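Kirkthorpe Community Kitchen: Progress Report to the Leinonen Fund
Spring cooking classes, Friday, May 12, 2023 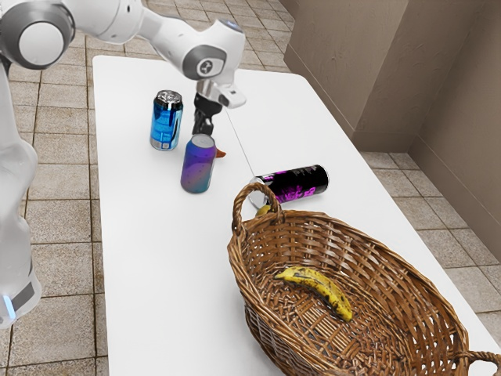

Yayra Ansah wrote to us after the fourth class that she had made the lentil soup three times since, once with the lemon and twice without, and that her family had voted for the lemon, so could we please put it in the printed recipe as a real ingredient and stop calling it optional. We have done as she asked. The new recipe sheet says the juice of one lemon, stirred in at the end, and we are very glad to have been corrected.

I wanted to start with that because it gives you a better feel for how the spring has gone than my numbers will, but you asked for numbers too and you shall have them. Your grant covered 15 evening classes for home cooks in Kirkthorpe and Hutomville. We have now held all but four of them. We had room for 70 people across the season and every place was taken by the second week of April, with a waiting list of 22, mostly from the Hutomville side, where the bus runs late enough for people to get home after class.

The classes are built around one pot, one pan and whatever is cheap that week. We opened with beans, moved on to soups, then did two evenings on chicken thighs (the first one ran so long that we had to split it), and since then we have been working through rice, eggs, cabbage and flatbreads. The cabbage evening was the surprise of the season. I had put it on the schedule with some worry, having grown up on the boiled kind, but we cut it in thick wedges, browned it hard in a little oil and finished it with mustard and vinegar, and people went back for more until there was only the core left. Several have asked for a second cabbage class. We'd love to do one in the fall if there is room for it.

Not everything went so smoothly. The flatbread class was too crowded for the number of burners we have, and people stood waiting with their dough drying out in their hands. I should have seen that coming. For the repeat we'll run two doughs, a quick one with yogurt and baking powder and a slower one with yeast, so that half the group is cooking while the other half is still kneading. We also learned that 45 minutes is not enough time for brown rice when you count the talking, the washing up and the late arrivals. We have switched to white rice for class and send people home with the brown rice method on paper.

On spending, we are a little under on ingredients and a little over on equipment. Dried beans and onions cost less than I had planned for, and the Prundine market let us have their bruised tomatoes at a very kind price, which went straight into sauce. The extra on equipment was for knives. The ones we started with would hardly get through a carrot, and a dull knife slips, so I bought better ones and a sharpening stone and took the money from the ingredients line. If you would like that change written up separately I will gladly do it. The full list of purchases is in the folder that comes with this report.

You asked in your last letter whether people are cooking the dishes at home. We pass around a short card at the start of each class asking what was made since last time and what went wrong. The soup comes up most. The chicken comes up too, usually with a note that the skin didn't crisp, and nine times out of ten the pan was too full or the chicken went in straight from the package without being patted dry. We now spend the first few minutes of each class going over the cards together, and it has become my favorite part of the evening. People are generous with each other about burned onions.

Still to come are fish cakes, a vegetable curry, a class on using up leftovers, and a shared supper at the end to which you are all warmly invited. Bring an appetite, and a container if you have one, for there is always too much rice.

I do have one request. Could the remaining ingredients money be moved to cover printing? The recipe sheets get splashed and lost, and a small stapled booklet would last longer on a kitchen shelf. I can send a price as soon as you tell me whether this is something you would consider.

With thanks and very good wishes from all of us at the stove,
Seija Rissanen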